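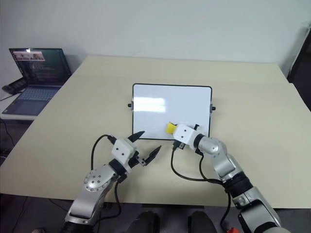 Posted by fherrera42 -- 12/07/2023 -- Desk & Office Stuff

Anyone have one of these little tabletop whiteboards, black frame, a knob on each side? Thinking of getting a couple for the front desk. Main worry is glare. Ours would sit right under the ceiling lights and you can see what that does, big bright patch upper left. Also do the knobs hold or does it sag when you write on it
Fermín

pridthorpe_pam wrote:
Had the Engström one since June. Knobs are fine if you crank them. Glare is just what glossy boards do, tilt it foward a hair and it moves off the part you're reading.

Ulus2506 wrote:
Tilt forward and then you can't write on it without the whole thing walking backward across the table. Been there. Get a flat one and lean it on something.

pridthorpe_pam wrote:
Mine doesn't walk? Rubber feet. What table do you have

Ulus2506 wrote:
Glass. ok fair

Ignacio Garrido wrote:
Sirer makes a matte one. No shine at all but it ghosts like crazy, red marker especially. I went back to glossy after 3 weeks. Would rather squint a little than scrub every night.

fherrera42 wrote:
Ghosting is a dealbreaker, we rewrite the pickup list all day. Does the small size hold enough? I'd need maybe eight lines

pridthorpe_pam wrote:
Eight is pushing it unless you use fine tip. I get five or six w/ a regular marker. You could flip it over for the rest if yours is two sided, check the listing, some have a plain back

Ulus2506 wrote:
Still say paper and a clipboard. Cheaper, no glare, doesn't fall over.

Ignacio Garrido wrote:
Clipboard lies flat, people across the counter can't read it. Whole point is that it stands up.

Ulus2506 wrote:
so tape it to the wall

fherrera42 wrote:
Wall is behind us, customers would be leaning over. Going to order one glossy and try it by the window end before I buy the second. Pam do you remember what size tips you use

pridthorpe_pam wrote:
Not at my desk, will look tmrw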